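Teaching a Robot to Take Out the Trash, One Try at a Time

The first thing a new operator learns at the Ellgate lab is how to put things back where they were. The robot does its task, the operator stops the recording, and then somebody has to lay the litter out again, a little differently than before. Most of a shift is spent this way.

The job being taught sounds small. A tabletop has some trash on it and a bin beside it, and the arm has to pick up each piece and drop it in. The project, called Rundel, wants 1,000 good recordings of that task before training starts. By the end of May it had 773.

A recording is what the staff call an episode. An operator holds a pair of handles and steers the arm through the whole task while the system saves the camera views, the position of each joint and the opening of the gripper. Later, a model is trained on all of it and tries to produce the same kind of motion without anyone on the handles. The model is never given a rule about what a bottle is or how hard to squeeze one. It gets the episodes, and whatever is missing from them it will probably get wrong.

That is why the choice of trash matters. A crushed water bottle lying on its side has creases everywhere, and the cameras can see right through it to the table. A foil snack bag is easy to see and hard to hold. It can slide when a fingertip touches it, and it keeps a new shape after each grab. Early on, the team used clean wooden blocks, and the model trained on those did well with blocks and poorly with everything else.

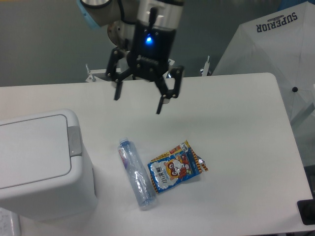 Flomstead Robotics, Manipulation Data Team

Each episode begins with the gripper open and clear of the objects. The operators are asked to start from slightly different heights and to approach from different sides, so the model doesn't learn a single path and fall apart when the bottle has moved a few inches. They are also asked to go slowly near the table. Fast episodes look good on the daily tally but are harder to learn from, and the reviewers throw out a lot of them.

Reviewing takes nearly as long as recording. Every episode is watched at normal speed and marked keep, fix or drop. A long pause in the middle is a common reason for a drop, since the model can pick up the pause along with everything else. Missed grabs are treated differently. If the fingers close on nothing and the operator backs off and tries again, the episode stays in. An earlier set of 456 episodes had almost no recoveries, and the arm trained on it would miss a bag, close its fingers and carry on to the bin with nothing in them.

The lab rotates operators through 3 stations in the course of a day, partly to rest their wrists and partly for variety. People have habits. One will always pinch a bottle near the cap, another will go for the middle. A model that has seen both has more to work with when the cap is pointing the wrong way.

The recording software, Wijesinghe, was written in house and prompts the operator with a new layout before each start. It may ask for the bottle at an angle, or for two items close enough to touch. Touching items are the least popular prompt on the list. The arm has to take one without dragging the other along, and a careful attempt can still end with both on the floor.

Once the last episodes are in, the first training run will take several days. After that, the arm will be tested with bottles and wrappers that were kept out of the recordings, and the misses will decide what gets collected next.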